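The Patient Art of Teaching Two Arms to Share

Marina Balaskas keeps a kettle on the windowsill of the Larden workshop, and by the time I arrived on a Wednesday morning it had already boiled twice. She had been up late with a planner, she told me, in the tone other people use for a teething baby.

The planner is a piece of software called Okoth, and its job is easy to say and maddening to do. It decides which of two robot arms should move next, and where, so that neither one ends up in the other's way. Sorting toy bricks by color is the exercise the team keeps coming back to - a child could do it before breakfast, and Balaskas is cheerfully aware of that.

"A child has been practicing with two hands since the crib," she said, pouring. "We started in July."

The early version was polite to a fault. Each arm would reserve a chunk of space before reaching into it, and if the other had got there first, it waited. Sometimes both waited, and Balaskas would come back from lunch to find them exactly as she had left them. Her colleague Ward Maes rewrote that part so the reservations shrink as an arm moves along, a little like letting go of a banister one step at a time. The log from the first weekend with his change held 1,533 planned moves, and he read a good many of them himself, with a pencil.

Perception is the other half of the headache, and Maes will talk about it for as long as you let him (I let him for 55 minutes). Bricks in a heap hide one another. The software has to guess at the edges it can't see, pick the piece it feels surest of, and then look again, throwing out half of what it believed a moment ago.

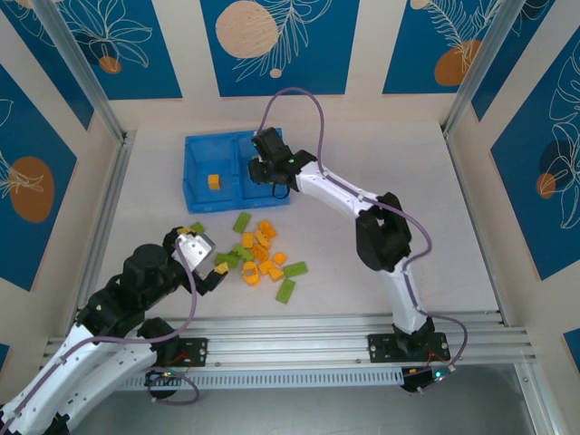 Green and orange blocks between the two arms at Larden, with one orange block in the left side of the bin.

The next job is getting Okoth to change its mind in the middle of a reach. At present it finishes what it started, even when a better brick has come into view, and Maes finds this painful to watch. He has a fix half written. Balaskas wants it tested for 60 hours before it goes near the main branch, he would like to settle for 41, and when I left they were still talking it over by the kettle.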